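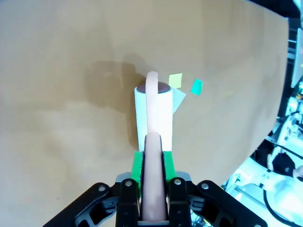
A small white container with a dark brown top, with paper squares on the brown paper behind it.

Last updated: Monday, 4:15 p.m.

Flulbridge repair room asks for kitchen items and small containers

The shared repair room on Medina Street in Flulbridge is taking in kitchen items and small containers through the end of May, and will hand them on to households setting up a first kitchen.

The drive is run by Skotura, the neighborhood group that has rented the ground floor of the former Jesis shoe store for the past 2 years. Residents can bring in dish racks, cutlery holders, mugs, plates, storage jars, and lidded bottles. Everything has to be clean and complete. Items are sorted on the work tables and then packed in sets.

Macarena Zúñiga, who schedules the tables, said the group has plenty of plates and mugs from an earlier collection but is short on the things that go around a sink.

"People give away dishes when they move, and they keep the rack," she said. "Then somebody gets 10 plates from us and has to dry them on a towel."

Small containers are wanted for dry goods such as salt, spices, and tea. They should come with their own lids. Zúñiga asked donors to rinse out anything that held food and to peel off old labels where possible. Bottles that held cleaning products, paint, or medicine will not be accepted, even if they have been washed.

The group uses colored paper squares to mark what stage a set has reached. Yellow means an item still needs to be checked, green means it can be packed, and blue means a part is missing. Donors do not need to mark anything themselves.

Racks and drainers

Wire dish racks are the item most often asked for. The group will take coated or plain wire, in any color, as long as the coating is not peeling where plates stand. Racks with a separate cutlery holder should be brought in with the holder attached. A rack without one is still useful, and the group has a few spare holders that may fit.

Euan MacRitchie, a retired fitter who looks over the metal and wire items, said bent ribs are usually easy to fix by hand. Rust at the joints is harder, and he turns those racks away.

"I'd like people to run a cloth along the wires before they come," MacRitchie said. "If it snags, leave it at home."

He also checks that each rack stands level. Strips of wood laid in the slots show him whether the ribs line up along the length of the rack. He said the check takes less time than filling out the card that goes with it. 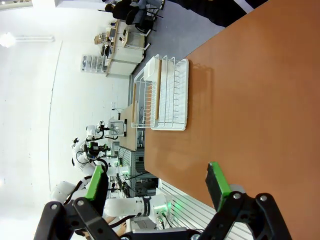

Drop-off hours

Items can be left at the Medina Street door on weekdays between 10 a.m. and 6 p.m. The side entrance is closed for sidewalk work, so drivers should use the loading space across from the laundromat, where the limit is 15 minutes. Larger loads need to be arranged ahead of time by calling the front desk.

The work tables stay in regular use during the drive. Anyone who has booked a table for repairs will keep the booking, although some evening slots have been moved by an hour. A revised schedule is posted inside the door.

Households that want a set can put their names down at the desk or ask a housing adviser to do it for them. There is no charge, and no proof of income is required. Sets include dishes for four people, a rack when one is available, and a few filled or empty containers. Pans are handled separately by the church pantry on Cooper Street, which has its own list.

Skotura said its last collection brought in 2365 items, most of them plates, bowls, and glasses. What could not be used went to the county recycling center. The group had to pay for one of those trips and is asking residents to be more selective this time. Chipped dishes, loose lids, and electrical appliances will be sent home with the donor.

The first sets are due to go out before the end of the month. Zúñiga said packing could start sooner if enough racks arrive, and that anyone already on the list will get a call when a set is ready to be picked up. Names added after the drive closes will be held over for the fall collection.

This site uses cookies to remember your settings and count visits. By continuing to read, you accept our cookie policy.

Related items
Sidewalk work on Medina Street to last another week
Church pantry changes its Saturday hours
Library adds evening sewing class
Flulbridge recycling center to stop taking window glass
Letters: Parking near the old shoe store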